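# Mailer Boxes at the Packing Table

This gallery covers the boxes we use for small orders at Mundska. It was put together in April by Chidubem Okonkwo for new packers and for the two shops that order the same sizes from us.
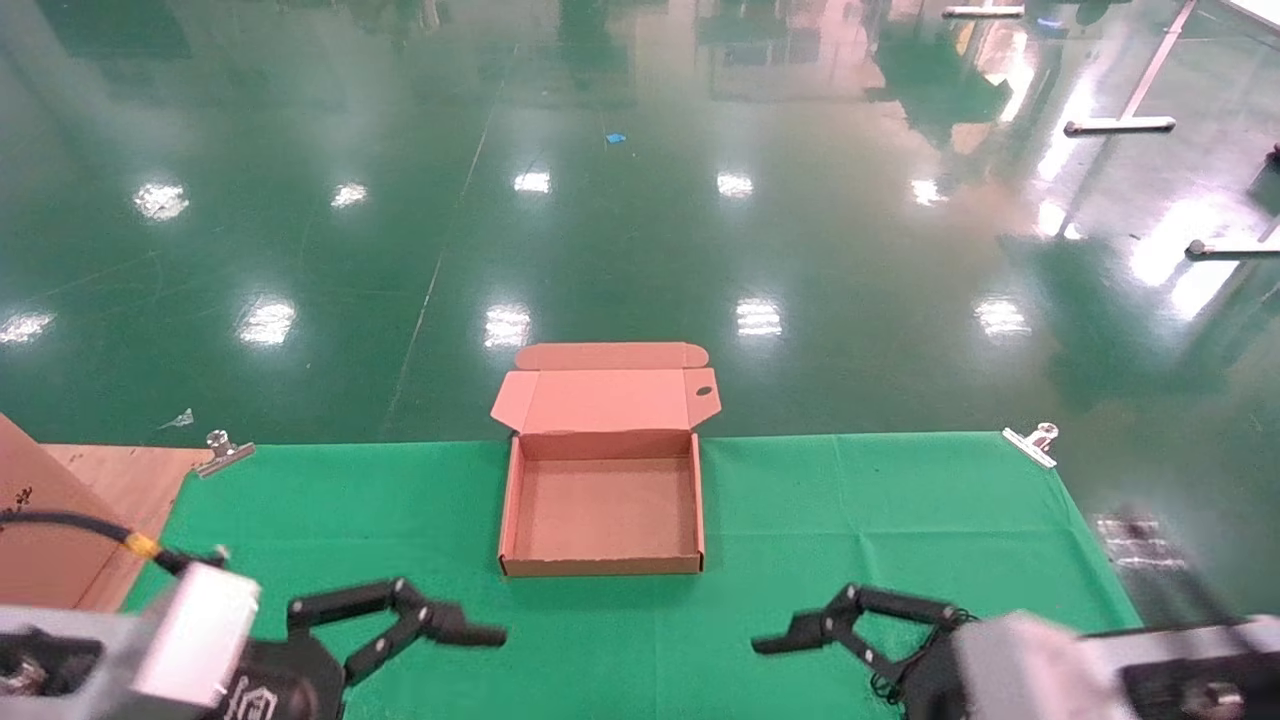
## The pink box, open and empty

The standard small mailer in pale salmon-pink corrugated board. The lid is up and folded back, so the flat tan floor and the low walls of the tray are easy to see. Check that the floor is flat like this before anything goes in.

## The lid

The lid has a long rounded flap along the edge. When the box is closed, the flap goes down inside the front wall. Push it in from the middle first and then work out to both corners. If it bows, the tray is too full.

The small side tab, with its dark oval hole, is easy to bend by accident. Keep it clear when you load the box from that side.

## The green cloth

Boxes are packed on a green cloth, which is held at the far edge with two metal binder clips. Pull it straight at the start of a shift. Small wrinkles do no harm, but a thick fold under the tray will make the box rock when you press the lid down.

Shake the cloth out over the bin at the end of the day — tape ends and paper dust collect on it and stick to the next box.

## What goes in the small mailer

- Soap bars and wrapped candles from Lawal, laid flat in a single layer
- Tea tins, one to a box, with paper on all sides
- Card sets and notebooks, with a stiff sheet on top
- Sample packs for shops, with the price list folded once

Anything that stands higher than the walls goes in the next size up. Do not force the lid. A forced lid opens again in the mail, and we have had returns for that.

The weight limit is 600 grams with the paper and the card included. Weigh the box closed, before the label goes on. Write the weight on the order slip in pencil.

## Paper and filling

One sheet of tissue goes in first, with the ends left hanging over the front and back walls. The goods go on the sheet, then the filling, then the ends of the sheet are folded over. The thank-you card is the last thing in and goes face up.

We use shredded paper from Meneck. It comes pressed tight in the bag and has to be pulled apart by hand. One loose handful is enough for most orders. Glass needs two.

## Closing and taping

A closed mailer holds by itself on the shelf, but every box that leaves by mail gets one strip of clear tape across the front. Cut it to 22 centimeters. Longer strips run on to the bottom and catch on the conveyor at the mail depot.

Labels go on the lid, square to the edges. Shops that collect their own orders get no tape and no label, only the slip tucked under the flap.

## Stock and reordering

The pink board comes from Ridex and is delivered flat, 2000 to a pallet. The last count was 637. Tell Chidubem when the flat stock is down to the last two bundles, and leave a note on the order board if he is out.

Flat boxes stay in their wrap until they are needed. The color fades on the side that faces the window, and faded ones are kept back for samples. Torn or crushed boxes go in the paper recycling with the tape taken off.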